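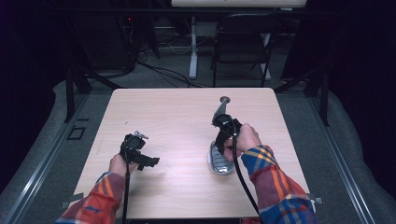

Tabletop finish notes, part 1. Subject is hardwax oil on pale wood, indoor use, one product, two application methods.

Sand to 150 and stop. Finer grits close the surface and the oil sits on top. Vacuum, then wipe with a barely damp cloth to raise the grain. Let it dry overnight.

Knock the raised fibers back by hand with the same grit. Light pressure, with the grain. A power sander at this stage undoes the previous step.

Coverage: the Grundwood can says 22 square meters per liter. I got less on the first coat and more on the second. Buy for the first coat.

Roller vs. pad. The roller left too much behind at the edges. The white pad gave an even film and used less oil. Vasco Bastos gets the same result with a cotton rag, but he works faster than I do.

Wipe off all excess within 15 minutes. Anything still glossy after that will cure sticky. Lay used rags flat outdoors to dry, never in a pile. They can self-heat and catch fire.

Room was at 22 C for both coats. Second coat went on the next morning. Water beads after a week, full hardness takes longer. Keep hot mugs off it until then.

Xiaoyan Shao asked about matte vs. satin. Matte shows fewer scratches, satin wipes cleaner. Part 2 covers spot repairs and removing white rings.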